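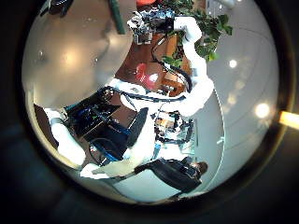 Mal-soon Heo would have liked the money to go to spare parts first and a second robot later, and told the Wednesday planning meeting as much. A machine that waits weeks for a wrist joint, Heo said, is a very expensive coat rack, and the group already has one good humanoid that it could keep busier than it does.

That remark set off the longest discussion the Maeng workshop has had over a budget in quite a while, and by the time people went home there was a plan most of them could live with. Maeng will go ahead and buy a second two-armed robot, but not until November, and the order will go in together with a proper shelf of spares: cables, joint covers, a full set of wrist parts and at least one extra control board.

Xiaoyan Jiang, who put the budget together over several long evenings (and brought printed copies for everybody, bless her), told the meeting that two offers are still on the table. Trornska has the lower price, though delivery would take around 7 months. Okico asks for more money but would ship in four and would include training for the people who do the repairs. A third firm, Ronix, was asked for a quote on grippers alone, and its answer is expected before the order is signed.
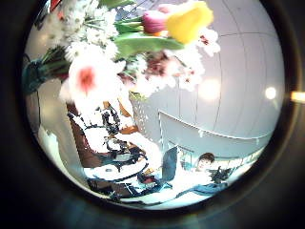 There is also the question of where everything will go. The plan sets aside money for a longer workbench, better power outlets and some decent storage for cables, which was the one item in the whole budget that drew applause. Jae-hoon Woo asked for the bench to be ordered right away, before either robot offer is accepted, so that the wiring can be finished while the group is waiting on delivery. Jiang moved the line up the page then and there, in pencil.

Chang-ho Son, who runs the workshop, said he was glad the talk had gone on as long as it did, even if supper was late in several households. The last big purchase went through in a single afternoon, he recalled, and the group spent the following winter finding out what it had forgotten to pay for, starting with the service contract.

The spares list is open for additions until the end of the month. Byung-chul Ham is collecting them and would like part numbers, please, wherever people have them.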